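Ticket: Cream insulated bottle leaks at lid when laid flat
Product line: Nokura, screw-top, cream
Opened by: Regula Marti, Custthorpe office
Assigned to: Severino Tejada
Priority: low
Status: closed, part replaced

Reported fault

Bottle weeps from under the lid when carried on its side. Fault first noticed in June. User reports the lid feels tight but can be turned a little further after a few minutes. No leak when the bottle stands upright. No known drops, although the bottle travels daily in a bag with keys and a laptop charger.

Initial notes – S. Tejada

Asked for the lid to be left off and the bottle sent in without its carry strap. Bottle and lid logged separately. Coating on the body is scuffed, with small dark marks that did not come off with dish soap. Cosmetic only, no action. The neck is polished metal with an external thread, so the seal depends on the lid gasket sitting square on the rim.

Test 1: fill from a cup, lid off 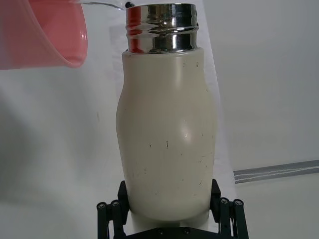
Fill volume for the leak test is 200 mL at room temperature. Pour slowly and keep the outside of the thread as dry as possible, or the paper towel result means nothing. If water gets on the thread, wipe it and wait before fitting the lid.

Result: lid fitted hand-tight, bottle laid on paper towel for 30 minutes. Damp patch the size of a coin below the lid seam. Fault reproduced.

Test 2: neck and thread

Ran a fingernail around the rim and along each ridge of the thread. No burr felt. Cleaned the thread with a soft brush and white vinegar, rinsed, dried with a lint-free cloth. Some grey residue on the cloth, probably mineral scale.

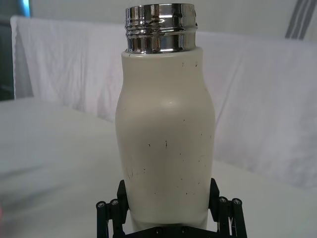 Repeated the leak test after cleaning. Damp patch smaller but still present. Scale was a contributing factor at most. Swapped in a known good lid from the spares drawer and ran the test again: towel dry. Fault is therefore in the original lid.

Comment – Svenja Wyss

Check the gasket colour. The older Troritz gaskets are slightly thinner and fit the same groove. We had 2 of them come back from the Requena store with the same complaint.

Comment – S. Tejada

Confirmed. Gasket is the thin type and has taken a set on one side. Replacement ordered from stock. Bottle stays on the bench uncapped to air out until the part arrives.
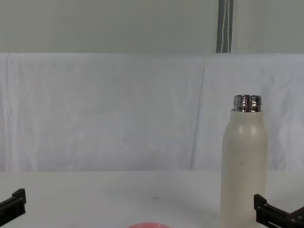

Resolution

New gasket fitted to the original lid on Saturday, July 20, 2024. Leak test repeated on both sides, towel dry each time. Bottle returned to R. Marti with the old gasket in a labelled bag. User advised to take the gasket out for washing and to let it dry before refitting. Scuffs on the body not covered, user informed.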